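The Cup Problem: Frequently Asked Questions

I've been answering the same emails since December, so I'm putting everything on one page. If you're here because your arm stopped dead while holding something and wouldn't let go, welcome, you're my people. I'm Idalina Macedo, I look after the two arms at Rurnura, and I have now spent more time thinking about plastic cups than any adult should!

What went wrong, exactly?

We run a tabletop clearing routine called Seltotus. Pick up a thing, put it somewhere, go home, repeat. On run 442 the arm was lowering a cup, and a little above the cloth it threw a contact fault and froze. The gripper stayed shut. The screen said the arm had hit something, and as far as any of us could tell it had hit nothing at all. We cleared the fault, started over, and got the same stop on 30 of the next 36 runs.

Why won't the gripper just open when it faults?

By design, and I'm glad of it. Our gripper holds its last position on a protective stop. If it opened, whatever it was carrying would drop, and that's fine for a cup but not so fine for the glass jars we use in the spring. Please don't change this setting to make your life easier. I did, for one afternoon, and Joaquim changed it back and left me a note.

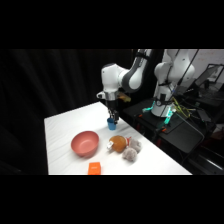
The other thing people ask is whether they can pull the object out by hand. Please don't do that either, at least not with the drives on. Hit the stop, wait for the brakes, check the pendant says what you think it says, and then open the fingers from the manual screen with one hand under the object. I know it's slow. I also know how fast that arm can move when a fault clears while you're leaning over the table.

So what was the cause?

Two things, and it took us forever because we kept fixing one and putting the other back. First, the table height in the program was wrong. We'd put a cloth on and never touched the number, so the arm was expecting the surface a bit lower than it was. Second, the payload was set for our old gripper. With the wrong weight in there, the arm thinks it feels a push that isn't there, and it gets worse as it slows down near the table. Either one alone gave us a stop now and then. Both together, almost every run.

Was it the cables?

Everybody guesses cables, and so did I. I spent two evenings rerouting the wrist cables and felt very clever when we got a good run right after (pure luck). A tight cable really can cause this, so have a look at yours, but change one thing at a time and write it down. I didn't, and that's how we lost most of a week.

Does it only happen with cups?

Mostly, for us. The plush toys squash, so if the arm comes in too low they give and you never hear about it. A cup held by the rim hangs down well past the fingertips and it doesn't give much. If your soft objects run fine and your stiff ones fault, check your heights before you touch anything else.
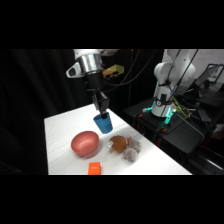 Blue cup just over the cloth, with the bowl and the plush toys on the table.

Can I turn down the contact sensitivity instead?

You can, and the faults will go away, and I'd really rather you didn't. That limit is there for your hands. Joaquim Macedo (yes, we're related, he's my brother) has a rule that the limit only gets changed with two people in the room and the reason written in the log. I used to roll my eyes at it.

What about the second arm?

If you have two, keep the idle one parked and locked out while you're testing. Ours share a stop circuit but not a controller, so clearing a fault on one tells you nothing about the other. Check both pendants.

How do I know it's fixed?

Run it a lot. We went to run 758 before I took the warning sign down, with zero contact faults after the two settings were corrected. I still redo the table height whenever the cloth gets changed.

Do you have the settings file?

I do, but it's for our table and our gripper, so copying it would get you right back where I started. The checklist is in the Clovari shared folder under "stops." If you can't get in, ask Cardoso support to reset your login, I can't do that from here.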